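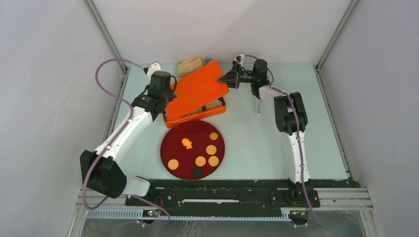

An orange tin and a round red tray of little snacks.

2022-10-21

So I gave up the evening snack drawer. Well, mostly. I've been wanting to write about this since July, when I moved into the new apartment in Bimton and discovered that my kitchen has exactly one deep drawer and that I had filled it with crackers before I'd unpacked a single plate.

Some background for anyone new to this blog: I'm a grazer. Always have been. Growing up, dinner in our house was at 9 (my parents both worked late shifts) and if you didn't graze you didn't make it. That was fine when I was twelve and biking everywhere. Now I work from a desk, and I can go through an entire sleeve of crackers during one conference call without tasting any of them. That's the part that bugged me. I like crackers! I'd like to notice eating them!

My first try was an app called Cinado, where you type in everything you eat and it gives you a little green sun or a little gray cloud. I lasted 2 days. I got a gray cloud for half a banana and deleted it on the bus.

Then I went the other way and decided I'd bake all my own snacks, so I'd have to work for them. I bought 600 grams of good rye flour from Aksoy, the grocery on the corner with the amazing olives, and made seeded crispbread from a recipe I'd scribbled on an envelope. The first batch came out like roof shingles. The second was lovely, and I ate it all standing up at the counter with the oven still on. Lesson sort of learned? 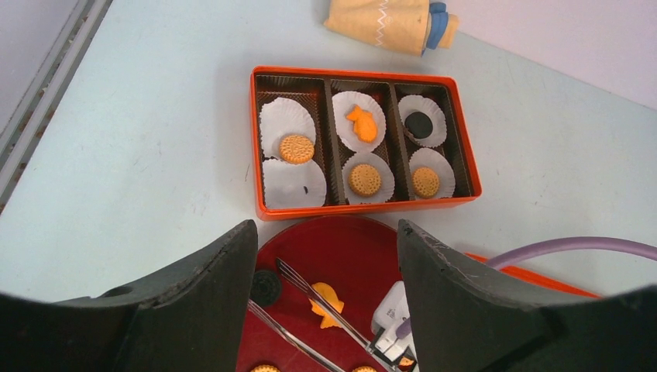

What finally stuck was so boring I almost didn't want to write it up. I put snacks on a plate and I sit down. Any snack, any time, as much as I like, but it goes on a plate and I have to be in a chair without my laptop. It sounds like something your grandmother would say (mine did, constantly) and I fought it for a week, mostly by eating raisins over the sink and telling myself raisins didn't count.

The funny thing is how often I can't be bothered. I'll wander into the kitchen, think about getting a plate out, and wander back with a glass of water. Other times I really do want the snack, so I make a bit of a fuss over it: some cheese, a few of those olives, tea in the nice Cloro mug with the chip in the handle. Fifteen minutes by the window and I'm happy as anything.

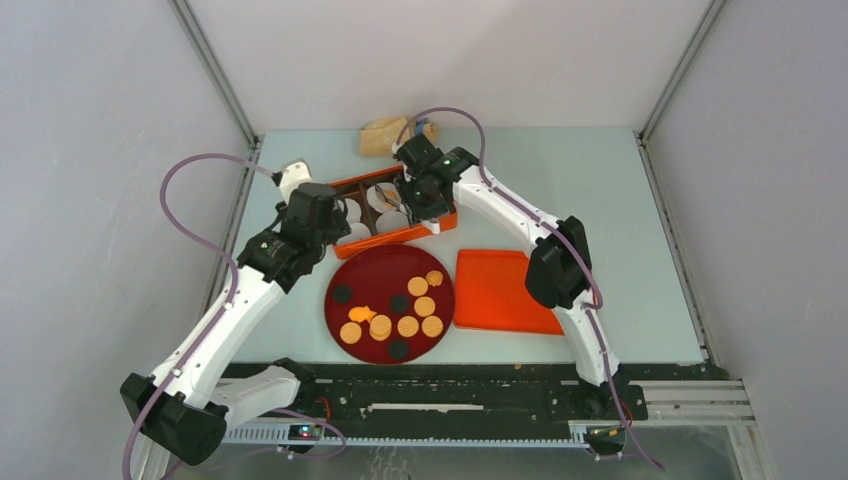
The orange box again, on the pale tabletop.

The drawer has dish towels in it now, and one emergency bag of pretzels at the back, because I know myself. Next week I want to try the crispbread again with caraway, so if you have a recipe that doesn't come out like roofing, please leave it in the comments!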